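Home Baking Basics, Session 2: Heat and What It Does
Course handout, Bova Community Kitchen

Last session was all flour and water, and now we get to the part I love most: heat! So much of what goes wrong (or wonderfully right) in a loaf or a tray of cookies happens after the oven door closes.

Heat reaches your food three ways. It travels up through the pan, it moves with the air, and it shines straight off the hot walls and elements. A dark pan soaks up more of that shine than a pale one, so bottoms brown faster. Try the same dough on both and compare, it's a great little experiment.

What happens as dough warms up
- Butter melts first, and cookies start to spread.
- Gas bubbles swell and steam pushes the dough upward.
- Starch takes in water and firms up, eggs set, and the shape holds.
- The surface dries out and browns, and the kitchen smells amazing.

Preheating
Give the oven a full 20 minutes, even if the light says it's ready sooner. The air gets hot quickly but the walls lag behind, and every time you open the door that hot air rushes out.

Small ovens
You can bake beautifully in a countertop oven! The elements sit close to the food, so tops color early. Use the lowest rack position that works, keep foil handy, and turn the pan halfway through. Leave space on all sides of the oven while it's on.

For next time
Bake the Koledari rolls from page 7 in 2 batches, one on a dark pan and one on a light pan. Write down how long each took, and bring one of each so we can cut them open together. 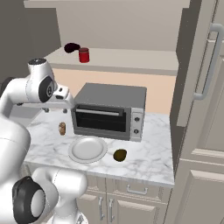
Fig. 1. Toaster oven on a marble countertop (computer rendering).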